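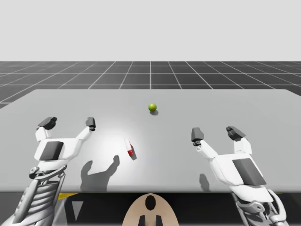
Mahuika Bimanual Simulator – FAQ

Does the license include both arms?
Yes. The base package has two arms, each with a two-finger gripper. Single-arm mode is set in the project file.

Which objects ship with the tabletop task?
A green ball and a small red and white block. Other meshes can be imported from the Objects menu.

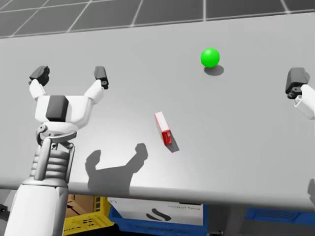 Imported meshes need a closed surface and a mass value. Files that lack either are rejected at load.

Can I move the cameras?
Yes. Position and field of view are editable per camera – changes apply at the next reset.

How long is the trial?
28 days, limited to 600 saved episodes. Episodes recorded in the trial stay readable after it ends.

Who handles support?
Provmont. Tickets go to Loan Khổng's desk and are answered within 3 working days. Attach the log file.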